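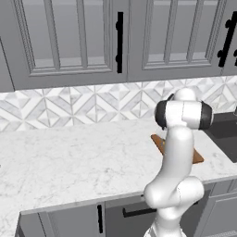 Emese Balogh has spent most of her working life on rules of origin, the part of a trade agreement that decides whether a shipment gets the lower tariff or pays the full one. She advises exporters through Truson, a customs consultancy in Drarninham, and in October she took a morning out of a training course to discuss why so many firms fail to claim preferences they are entitled to.

Her starting point is paperwork. "A tariff preference is a claim, and a claim needs evidence," she said. "The exporter has to show where the goods were made and what went into them. If the supplier two steps back will not sign a declaration, the claim falls."

She gave the case of Gedov, a maker of pump fittings that sells into several markets under separate agreements. The firm lists 154 parts in its catalogue. When Balogh's team reviewed them, 88 met the origin rule for the firm's largest market and 86 met the rule for its second largest. The two groups did not overlap as neatly as the totals suggest.

"One agreement tests for a change in tariff heading. The other tests for value added, and it counts freight differently," she said. "A casting passes the first and fails the second when the price of imported alloy goes up. The part is the same part."

Gedov now recalculates every quarter. Balogh regards that as sensible for a firm exposed to metal prices, but said smaller companies often run the figures once, file them and carry on claiming for years. A customs authority that asks for verification may then recover the unpaid duty, with interest, from the importer. The importer generally looks to the exporter to make good the loss.

On cumulation – the rule that lets inputs from one partner country count as local in another – she was cautious. Ministers tend to present it as a large benefit of regional deals. In her view its value depends on whether the parties use the same product rules and accept each other's documents.

"On paper you may pool inputs from every member," she said. "In practice you need a chain of proofs that each office will read in the same way. We had a consignment for Gulyás held at the port over a box that one side treats as optional."

Gulyás, a textile finisher, paid the full duty and applied for a refund. The application took 4 months. Balogh said the amount was modest and the firm would not use the same route again.

She would like negotiators to spend less time on headline tariff cuts and more on procedure. Her list includes self-certification by exporters below a set value, a common retention period for records, and a fixed deadline for answering verification requests. None of these needs a new treaty, she said, where the existing text allows a joint body to amend the annexes.

Asked whether digital certificates would settle the matter, she said they would help with forgery and delay. "They do nothing for a wrong calculation. You get the wrong answer sooner."

Her advice to a firm exporting under preference for the first time was to begin with the product code. A wrong code leads to the wrong origin rule, and the work that follows has to be repeated. She also recommends asking for a binding ruling before the first shipment, and keeping the supplier declarations with the costings for each product.

The afternoon session of the course was on valuation.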